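Breakfast for One Who Isn't Me

My mother always said that you find out what kind of house you live in when somebody in it gets sick. I used to think this was one of her gloomy sayings, right up there with the one about damp cellars, but I have spent most of July carrying soup up a flight of stairs and I've started to come around to her way of thinking.

Vija Liepiņa is my aunt, though she is only nine years older than I am and has never once let me call her Aunt. She had her hip done at the end of June and came to stay with us afterward, in the back bedroom that looks out over the Flovavgate side of the hill. The plan was ten days. We are well past ten days now and I can't say I mind, because she is wonderful company when she isn't telling me my towels are too thin.

The first thing I learned is that food for a person in bed has to be smaller than you think. I started out with proper dinners, the kind I'd put in front of my husband, and they came back down with a polite dent in one corner. Vija finally told me that a full plate made her tired just to look at. So now it's half a baked potato with sour cream, or two spoonfuls of rice pudding, or toast cut in fingers the way she used to cut it for me when I was little and she was a bossy teenager left in charge. Those plates come back clean!

The second thing is cloth. A bare tray on a bed slides and rattles and makes everybody nervous. I put an old cotton cloth down first, something that has been washed so many times it's gone soft, and then the tray on top of that. Crumbs go in the cloth, the cloth gets shaken out the back door, and the sheets live to see another day.

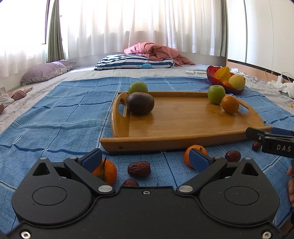
The wooden tray on the blue checked cloth.

I had a long talk over the fence about all this with Hatice Demirtaş, who looked after her father for two winters and knows more than any pamphlet. Her advice was to bring the tray up at the same time every day, even if there's hardly anything on it. She said her father used to comb his hair for his four o'clock tea. I tried it, and sure enough, by the third afternoon Vija had her cardigan on and her reading glasses out – and a list of complaints ready about the crossword.

Hatice also passed along her lentil soup, which I've now made so often that I don't measure anything. Red lentils, an onion, a carrot, a good spoonful of tomato paste, and lemon squeezed over at the very end. It freezes well in jam jars if you leave some room at the top. (I didn't leave room the first time. Ask me about the freezer drawer.)

Vija walked to the mailbox and back this morning with her cane, and then she wanted pancakes. I made her the small ones and she asked for more, so I'd better go and buy eggs.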